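We use cookies to remember your settings and to see which posts get read. By staying on this page you agree to that.

Six weeks with the Allance hand grippers

By Florencia Ibarra | 10 August 2023

I promised back in January that I would write up the next piece of robot gear that came through my hands, and then I got busy and ate my words a little. But I have now had proper time with the Allance set from Fellmont, I've read the manual twice (once willingly), and a couple of you have written to ask if it's worth the money for a small group. So get yourself a coffee, because I have opinions and I never manage to keep them short! 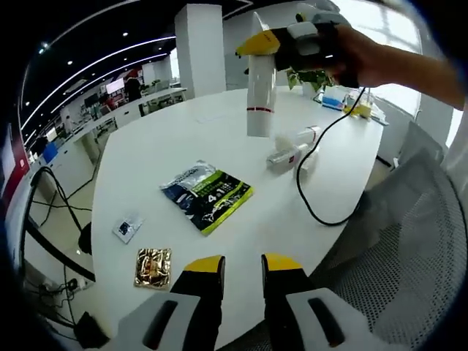
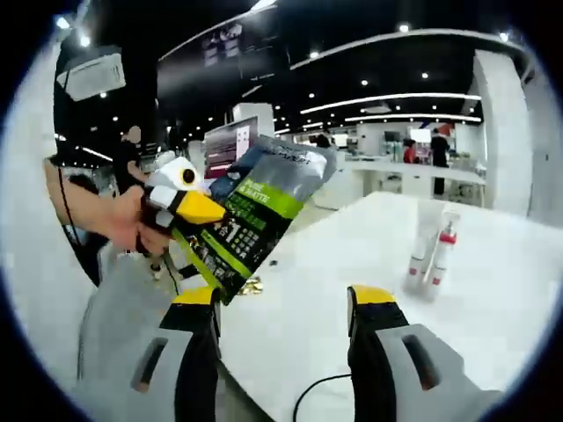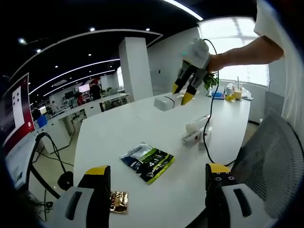
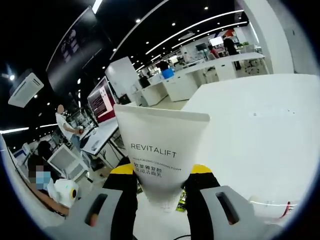 What I wanted from a hand-held gripper was a way to collect grasping examples without tying up a robot arm all day. You hold the thing, you pick up an item the way you'd like the robot to do it someday, and the recording goes into the pile for training. I had always done this the slow way, steering an arm from a controller, and my shoulders would be up around my ears by lunchtime. With the Allance you just reach, and I took to it very fast. The practice items matter more than I expected, though. A facial cleanser tube like the one standing cap-down between the gray fingers in the last picture is a lovely thing to start people on, with a nice stiff cap end and plenty of side to press against. A flat packet is another matter, and if you're going to lose your patience it will be with something like the little gold foil one on the table in the first picture. I'd still put both kinds out on day one, mixed together, and let people find their own way.

Let me talk about the fingers, then, as they are the part you live with. They open wide, and the travel is smooth all the way along. I have small hands and was worried about the reach, which has been a problem for me with every tool of this sort since forever, and it was fine. I can get to fully open without shifting my palm. My cousin has hands like dinner plates and she was comfortable too, though she wanted a bit more padding at the heel. The bright yellow on the tips looked like decoration to me at first, and I've come around to it completely. When you are going through recordings at the end of the day with tired eyes, you can find the tips right away, even when the item is dark and the background is a mess.

The weight is 352 grams on my kitchen scale without the cable. That's light enough for a quick try and a little heavy for a long afternoon. I do my sessions in short blocks now, with a stretch between, and I switch hands whenever the job allows. If you are planning to have someone do this for a full working day, please build in more breaks than you think they need.

Now the cable, my one real grumble. You can see it in the third picture, coming off the top of the raised gripper, looping down over the table and trailing off toward the gripper in the foreground. It's a decent cable, thin and flexible, and I have never had it come loose. But you do have to think about where it goes before every single take, and a loop of it lying among light items is asking for trouble. I have swept a whole lineup of lip balms onto my own feet. What helped me was running it back along the forearm and holding it with a soft strap at the elbow (the kind sold for bicycle trouser legs, cheap as anything). I wish Fellmont put two of those in the box. I wrote and told them so and got a kind reply from somebody who clearly had heard it before.

Setup took me an evening. The calibration sheet is printed on good heavy card, and the instructions for it are clear right up to the step where you match the left and right units, where a sentence seems to have gone missing. Do the left one first and leave it switched on while you do the right. I lost most of an hour to that! After that it was a matter of opening the program, naming the session, and pressing the big button. The software is plain and a bit gray, and I like it that way. It saves as it goes. I've had one crash, during a thunderstorm that also took out my router, so I'm willing to be forgiving.

I used it mostly for a packing task with drugstore items, bottles and tubes and small boxes, and kept 286 recordings in the end. The ones I threw away were mostly my own fault, from rushing, or from wandering out of range to answer the door. The boxes came out best. Pump bottles were awkward because I kept wanting to grab the neck, and it took me a few days to break the habit and go lower on the body.

On to the money. The pair is $718 with the cables and the carrying case, and the single is more than half of that, so the pair makes better sense if there are two of you. I looked at the Flodbridge set before deciding and it costs less, but the finger pads are glued on and I have replaced enough glued pads in my life. The pads on the Allance come off with one small screw. Shipping was quick to my door and the case is sturdy, although the foam inside sheds little gray crumbs that get everywhere, including, somehow, the butter.

Support is by email, handled out of their Navarrete office, and I wrote three times. Two answers came back the next morning and were friendly and useful. The third took longer and told me to restart the computer. It did fix the problem, I'll grant them that.

So would I buy it again? Yes, I would, with the elbow straps in the same order. If your group already has a recording setup you like and only one person using it, I might wait for the cordless version that Fellmont keeps hinting at in its newsletters. I'm keeping mine either way. Next on my list is trying it with folded cloth, which I expect to be humbling, and a reader has offered to lend me a set of softer pads for it. If any of you have used those with thin packets, please write and tell me how you got on.

Last updated the same evening, to correct the price of the pair.

Get new posts by email. Enter your address to join the newsletter. You can unsubscribe at any time.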